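Subject: Re: [robot-club] Kitchen task for September

> Can your group still take the pot task?
> How many demos do you have now?

Hello all,

yes, we keep it. We now have 110 demos, and our goal is 800.

1. Vegetables and pot. The carrot is the harder one to grip, so please record it more often.

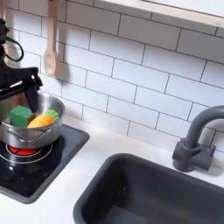

2. Blocks. Team Pomero wants the gripper to come straight down into the pot, and I agree with them.

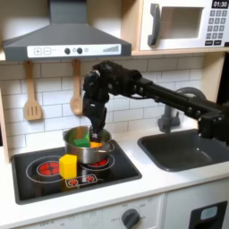

Please write the start position in the Zodumell sheet after each run. I could not use 31 runs, as this line was blank.

Best regards,
Team Gandon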